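Wamness Serviced Apartments
Laundry and linen – frequently asked questions

These answers apply to all stays of eight nights or longer. For shorter stays, see the Short Stay page.

How often is the linen changed?
Sheets, pillowcases and towels are changed once a week. The day for your floor is printed on the card inside the wardrobe door. An extra change can be booked at reception before 3 pm the day prior and is charged at the rate shown on the card.

Can I decline a linen change?
Yes. Hang the green tag on the outside handle. The change is then skipped until the following week. No credit is given for skipped changes.

Where is the laundry room?
Ground floor, Sawatzky Street side, past the bike store. Your apartment key opens the door between 6 am and 10 pm. The machines stop accepting new cycles at 9 pm.

How do I pay for the machines?
With the laundry card issued at check-in. Cards can be topped up at the terminal beside the door. The terminal takes debit and credit cards only. Unused credit is refunded at check-out if the card is returned.

What is the maximum load?
Eight kilograms dry weight for the washers. The dryers take one full washer load. Doonas and mattress protectors must not go in the dryers. Ask reception for a spare and leave yours for the linen contractor.

Which detergent should I use?
Front-loader detergent, liquid or powder. The dispenser drawer is marked for both. Top-loader products foam excessively and will trip the fault sensor, in which case the machine drains and the cycle is forfeited.

The washer shows a fault code. What do I do?
Code 71 means the door has not latched. Open it, check the seal for trapped fabric and close it firmly. Code 319 is a drainage fault – do not force the door. Note the machine number and call the desk.

Is there a wash and fold service?
Yes, through Haltier. Bags left at reception before 9 am are returned by 6 pm the next working day. Haltier does not accept leather, suede, silk or anything labelled dry clean only. Dry cleaning goes to Malex and takes three working days.

How should I sort my washing?
By colour and by care label. Dark and strongly coloured items should be washed apart from whites, in cold water for the first few washes. Haltier washes each bag as a single load unless the bags are labelled separately.
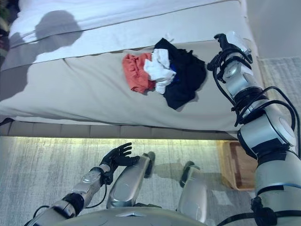
Red, white and black garments on a bed.

Can I dry clothes in the apartment?
A folding airer is kept in the hall cupboard. Run the bathroom fan while it is in use. Nothing may be hung on balcony railings or over heaters, and the sprinkler heads must be kept clear at all times.

What if an item is lost or damaged?
Report it in writing within three days of return, with the docket number. Claims for Haltier and Malex are handled by Vandana Pandey in the guest services office. Items left in the laundry room are held at reception until the end of the month.

Can I bring my own bedding?
Yes. Tell reception so that our linen can be removed from the bed first. Personal bedding mixed in with contract linen – pillowcases are the usual case – goes to the off-site plant and cannot always be recovered.

Who do I contact after hours?
Dial 3000 from the apartment phone. Kamlesh Solanki or Baiba Venckus will answer until midnight. After midnight the line diverts to security, who can deal with leaks and lockouts but cannot issue linen or laundry cards.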